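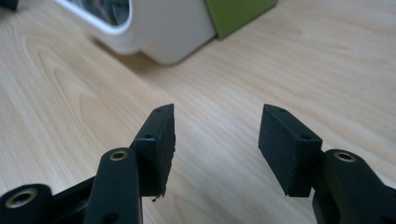
Prukdale Public Library – Adult Services Department

Bring back the due date

Our library stopped charging late fines four years ago, and I was in favor of it. I still am. A child should not lose the use of a library because a picture book sat under a car seat for a month. But when the fines went, the due date more or less went with them, and I think that was a mistake.

Under the present rules, a book renews itself automatically as long as no one has placed a hold on it. There is no limit on the number of renewals. The borrower gets an email each time, which most people delete. A book can leave the building in February and still be out two years later, with its record in perfect order the whole time.

In practice this means the shelf no longer tells you what we own. The catalog lists 3,033 titles in adult nonfiction at our branch. Last month 236 of them had been out for more than a year. These are mostly the plain, useful books: how to wire a lamp, how to read a lease, how to care for a parent with dementia. People come in for these when they need them, and they often need them that afternoon.

The usual answer is that anyone can place a hold. Marcus Lindgren, who runs our circulation desk, makes this case well. The system shows the book is out, you click the button, the renewals stop, and the book comes back. He is right that it works for people who use the catalog. Many of our patrons don't. They walk to the shelf, look, and leave. They never show up in the hold numbers, so the numbers say there is no demand.

I did the same thing for most of my life. I learned to cook from a book I found while looking for a different one. Browsing depends on books being there, and a book that renews forever is not there.

Khanyisile Dlamini raised a fair point when I brought this up with her. She said that a firm date feels like a threat to people who were once sent to collections over a lost paperback, and that some of them only came back when the fines ended. I take that seriously. A due date with no money attached is a different thing, though. It says that other people use this too. Most adults can hear that without being scared off.

What I would like is modest. Allow two renewals, then ask for the book back. If it doesn't come, hold off on new checkouts until it does, and lift the block the moment it crosses the desk. No bill unless the book is truly gone. Somebody who wants it longer can return it, let it sit on the shelf for a day, and take it home again if it's still there.

There will be grumbling. Some people have come to think of a library book as theirs – I have one at home right now that I have not opened since summer. It is about pruning fruit trees, and I don't own a fruit tree. I'm bringing it in tomorrow.

Ingrid Castellanos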